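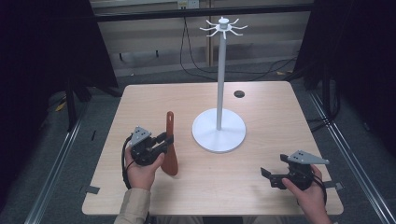 Buvport Align
Software for two-hand demonstration recording

Buvport Align takes the streams from two hand-held grippers and one head camera and puts them on one common clock. The result is a single episode file, which your training code can read without any conversion step.

What it does
The recorder keeps the finger opening and the pose of each gripper, left and right separately. When one hand works and the other one waits, both tracks are still complete. The segmenter then proposes the cut points, for example where the fingers begin to close on a handle. You can move each cut by hand in the timeline, or accept all of them with one key.

Thin objects, such as spatulas and the hooks of a mug stand, were difficult for our older version 1. In version 2 the grasp detector looks at the finger opening together with the image, and you can set the threshold for each object.

Technical data
Default recording rate: 30 frames per second
Finger opening samples: 267 per second
Longest episode: 20 minutes
Installer size: 385 MB
Input: cable connection for both grippers

License
One license is valid for one recording station. Viewing and cutting of finished episodes is free on any computer.

Questions before ordering
Please write to Magdalini Sarantis (sales) or Aliki Sfakianakis (integration). Mention which grippers you use and if you already have version 1. The update is free for its owners until the end of October.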